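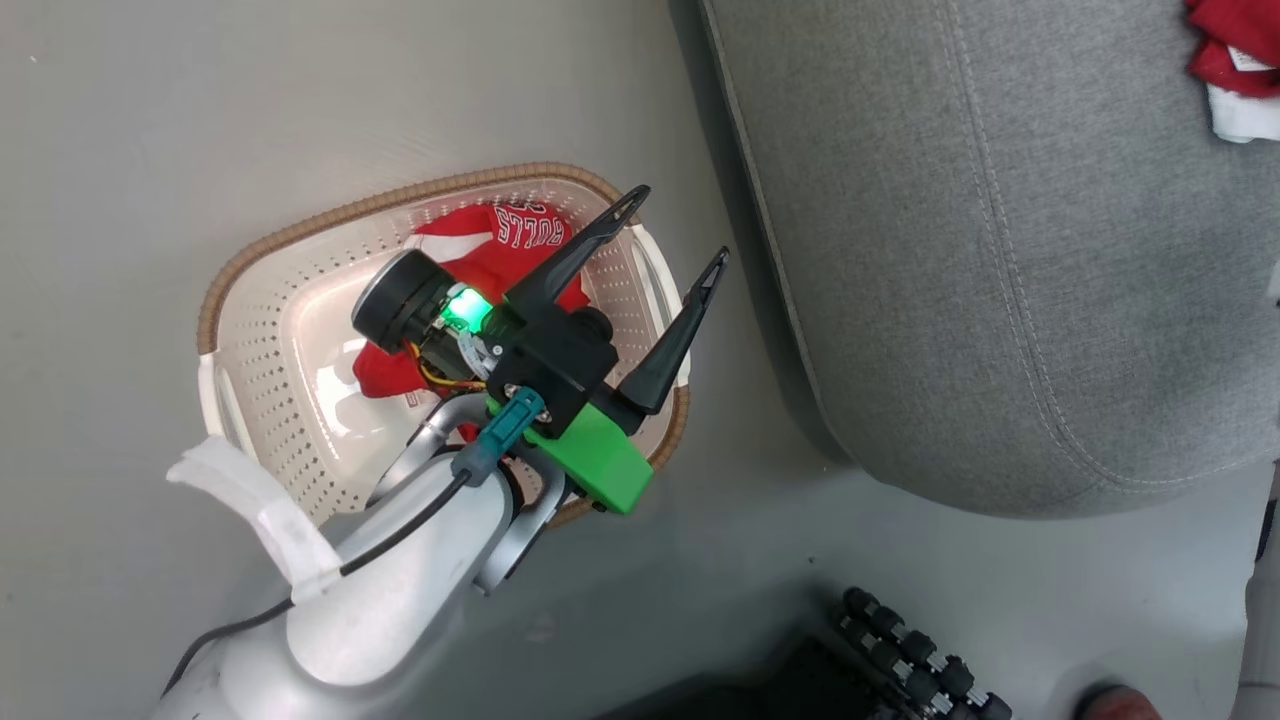
Red BULLS garment in the laundry basket

Getting the old sweat smell out of sports gear - what works for you?

Posted in Laundry & Cleaning

wattlebird_8
Righto everyone, I have gone down a massive rabbit hole with this and I'm loving it, so I'm hoping some of you are as keen as I am. We've got three in the house playing social basketball and the polyester tops come out of the machine smelling lovely, then ten minutes into warm-up they pong like they've never been washed. I've been trying long cool soaks before the wash and the difference is huge! My current routine is a bucket of lukewarm water, a good scoop of plain washing soda, overnight in the laundry trough, then a normal 40 degree wash with half the powder I used to use. Half! I was using way too much before.

What does everyone else do? And has anyone worked out how to do it without wrecking the printed lettering?

Gumnut Pete
White vinegar in the softener drawer. Been doing it for years, footy jumpers, socks, the lot. Cheap as chips.

tessellate
Pete, I'd go easy on the vinegar. I did that every load and the door seal on our front loader went sticky and perished. The repair bloke charged me $465 all up and reckoned the vinegar hadn't helped. Could have been old age, I suppose, but I've stopped.

Gumnut Pete
Mine's a top loader and it's 14 years old. No dramas here. A splash in the drawer isn't going to eat a washing machine.

tessellate
Glad it's working for you, I just wouldn't tell people with front loaders to do it every time. Once in a while, sure.

Edit Nyitrai
Hi all! Long-time reader, and this is my favourite topic in the world, so excuse the essay. I washed kit for the Mitham juniors for a few seasons and these were the things that made a real difference for us:

Turn everything inside out. The smell is on the skin side and so that's the side you want rubbing around in the water. It's kinder to the numbers and lettering too.

Never leave it in the bag. I used to make the kids tip their bags out at the back door before they were allowed any dinner (my own two still do it, grumbling). Even a couple of hours zipped up in a hot car makes it so much harder.

No fabric softener, ever, on polyester. It coats the fibres and holds the smell in. This was the big one! I stopped using it and the whole lot came good within a few washes.

Dry it outside if you can - on a breezy day in October you can have a full line of tops dry before lunch, and they smell gorgeous. Keep dark colours and prints out of the full sun though, I hang them under the carport.

wattlebird_8
Edit this is GOLD, thank you. I'd never thought about turning them inside out before the soak as well. Doing that tonight. Do you soak reds on their own?

Edit Nyitrai
Always on their own the first few times, yes. I had a red training top turn a bucket of white socks the colour of a prawn cocktail. After that I put it in with darks and it behaved.

k_mullan
Going to disagree with the cool wash crowd. I had the same trouble and nothing shifted it until I went up to 60. The tag said 30, I ignored the tag, and the tops are fine. Smell gone in one go.

tessellate
Fine so far! I cooked a netball dress at 60 and the lettering cracked and started peeling at the edges. Depends how it's printed, I reckon. If it's woven or stitched on you'd get away with it.

k_mullan
Fair enough, mine are plain with a stitched badge. I'd still rather lose a bit of print than smell like that on court, haha.

Gumnut Pete
Anyone tried the Gostura sport wash? The missus bought a bottle and I can't tell it apart from the normal stuff except for the price.

rosella lane
I have, and I liked it, but I was soaking at the same time so who knows. I went back to the plain powder when the bottle ran out and haven't noticed anything different. The soak does the heavy lifting if you ask me. I do mine with 100 grams of washing soda to a full bucket, if anyone wants an amount to start from.

wattlebird_8
Ooh, perfect, my "good scoop" was never very scientific. I'll weigh it!

k_mullan
Rinse well after that much soda or it can feel a bit stiff. I do an extra rinse.

wattlebird_8
Good tip, adding the extra rinse. The bucket's filled, everything's inside out and the reds are going in on their own. We've got a 7.40 pm game coming up against the Hutholm lot so I'll come back and report on how the tops went in warm-up.

Edit Nyitrai
Please do! And good luck with the game.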